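Home | Trips | Makes | Toy shelf | About me

A day out at Bruvuvano

Sep 20, 2025

I've wanted to see round Bruvuvano ever since my two were small enough to chew the giraffes, so when the open day came up I booked before I'd even looked at the train times. It was 72 minutes each way, with a change at Cuevas, and I'd do it again tomorrow!

Small animals and a cream tray:

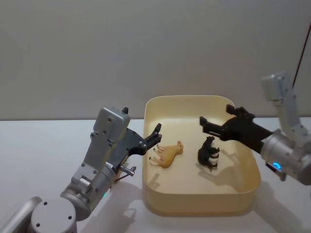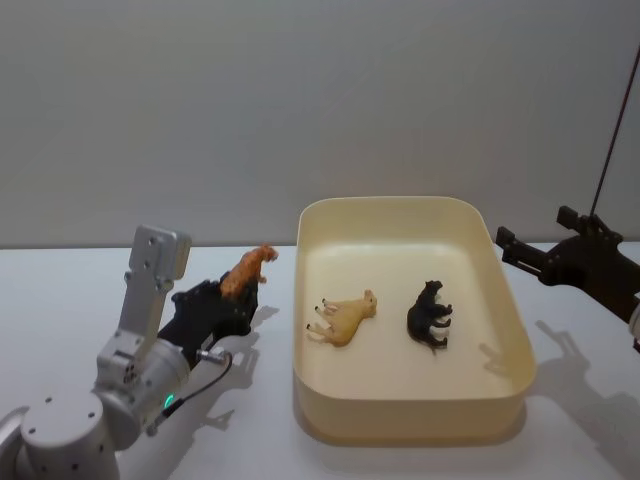
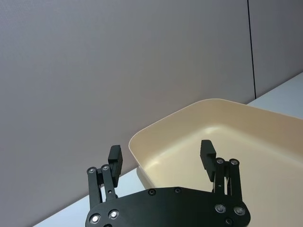 I have a thing about toy animals, as anyone who has been in our downstairs loo will know (they live on the windowsill, in height order, until somebody sneezes). What I hadn't appreciated is how many decisions go into one. Our guide, Ignacio Schumacher, has been there for years and talked about stripes for a good ten minutes, and I could have listened to ten more. Too few and you've got a ginger cat, too many and the whole thing goes muddy from across a room. I was thinking of the orange tiger with its head up, and how you know it for a tiger straight away at that size. I also came home wanting one of those shallow trays with the rounded corners, as my own lot live in a shoebox and the legs are forever getting stuck in the flaps.

After that we were let into the archive, and oh, the archive. They have 2,856 animals in flat drawers, each with a paper tag, and you're allowed to ask for one to be taken out. I asked for a hippo. The man in front asked for a newt and got it, which made me wish I'd been more ambitious. The oldest are chalky and very light, and a few have had their ears mended so neatly that I only spotted it when Ignacio tilted one towards the window.

Then painting! We each had a plain sheep and three pots of paint. Hooves first, he said, and let them dry while you do the face. I did the face first and got a thumb in it, so my sheep has a rather surprised look. I've called her Jestine.

Lunch was soup and a roll in the Amum café over the yard. Good soup, slow queue. The shop is small and gets hot, and the seconds bin is by the door, so go there before everyone else does. I came away with two goats and a slightly wonky otter.

Places are limited to 200 for the day and the next one is in December. Wear flat shoes, the stairs to the archive are steep, and take a cardigan for when you're up there.

3 comments

Petal_and_Pip: We went last year and my husband still talks about the drawers. Did they show you the bats?

woollyhat83: Please can we see Jestine when she's finished?

Marge: Is there anywhere to park, or is it train only?

Recent posts
A wet weekend and a button museum
Mending a zebra's tail
What I keep in the loo (windowsill tour)
Three jigsaws, one missing piece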